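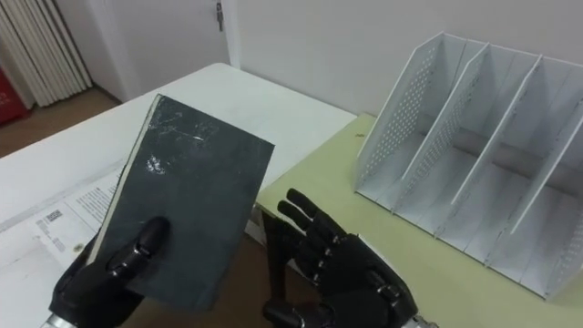
July 2024, and too hot to sleep

I'm writing this with my feet in the dishpan. Cold water, two trays of ice, a towel underneath so the kitchen floor doesn't get it. It's Sunday night and the upstairs of this house is an oven, so down here I stay until one of us cools off, me or the bedroom.

Anyway, the tomatoes. I have to get this down while I still remember which is which, because last year I trusted my memory and spent all of September telling people the yellow ones were Hiltsides when they were no such thing.

So I've got 17 plants in this year. I know, I know, I said I'd cut back. But Thịnh Cao had all those extra seedlings going leggy on his porch and he looked so sad about them, and I had that strip along the fence where the peas gave up. The Hiltsides are on the garage end, four of them, and they're already up past the top ring of the cages. The Dastiers are in the middle. Those were the ones I was excited about and so far they've done nothing but make leaves. Gorgeous leaves! Leaves like you wouldn't believe! I think I put too much of the chicken stuff down in the spring and now they're living it up and can't be bothered to flower. Thịnh says quit feeding them and be a little mean with the water, and he's usually right, though he did once tell me to plant mint in the ground, so.

The one plant by the gate is from seeds Aurel Bălan mailed me in an envelope with nothing on it except "good for sauce." It has two tomatoes on it, both about the size of a walnut, both green as anything. I check them every morning like they're going to do a trick.

Had to go to Lemthorpe on Saturday for the farmers' market, which I swore I wasn't going to do in this heat, but we were out of eggs and I wanted peaches. Parking was terrible. I ended up way down past the feed store and walked back with my hat on, feeling like I'd been wrapped in a wet blanket. Peaches were good, though – small, lots of fuzz, a bit hard still. They're in a paper bag on top of the fridge now and I can smell them from here. I got the eggs and some new potatoes and then a jar of pickled green beans I didn't need. The woman was giving out samples and I felt like I had to after the third one.

It hit 100 on the bank sign while I was walking back. I don't trust that sign, it's in full sun all day, but still.

Gu was a wreck when I got home. He'd dragged the bath mat into the hall and was lying on the floor vent with all four legs out like a frog. I wet a washcloth and put it on his belly and he let me do it, which tells you how bad it was, normally he'd be under the couch for an hour over a thing like that. He's eating okay. Not much this morning, but he finished it tonight when I put a spoonful of broth on top. If he's still picky on Tuesday I'll call the vet and they'll tell me he's old and it's hot and charge me for it.

What else. I tried the cold noodle thing for supper, the one with cucumber and peanut butter. Mine came out like paste. I thinned it with hot water and then it was soup, and then I added more peanut butter and it was paste again, and there was so much of it by then that I've got a whole bowl in the fridge for lunch (and probably the lunch after that). The cucumber was nice. Next time I'm going to whisk the sauce on its own before it goes anywhere near a noodle, and use less garlic. I can still taste it, and I've brushed my teeth twice.

My sister called right in the middle of all that, of course. She wants to know if I'm coming up for the reunion and I said yes before I'd thought about it, and now I have to figure out who's going to water. Three days without water in this weather and I'd come home to 17 brown sticks. Thịnh would do it but he's got his own to look after and I already owe him for the seedlings. Maybe I can trade him in tomatoes, if the Dastiers ever decide to join in. She also says I should bring the potato salad, the one with the dill, and I told her fine, but I'm not driving three hours with mayonnaise in a hot car, I'll make it when I get there. She didn't love that. She likes her kitchen left alone.

Oh – and I found the first hornworm! Big fat thing, on the second Hiltside, hanging upside down and looking just like a piece of stem. I'd never have spotted it except for the droppings on the leaf underneath. I picked it off with the barbecue tongs and walked it all the way down to the ditch, talking to it the whole time, and I'm sure the neighbors heard me. There'll be more. There's never only one. I need to get up early tomorrow and go over every plant before the sun's on that side.

Things for tomorrow then: worms, twine (I'm nearly out, and the Hiltsides have to be tied up again), call about the window fan, turn the peaches. Write back to Aurel and ask him what that tomato is called, or at least what color it's supposed to be, so I'll know when to pick it.

The ice is all melted and my toes look like raisins. Gu just came in and drank out of the dishpan.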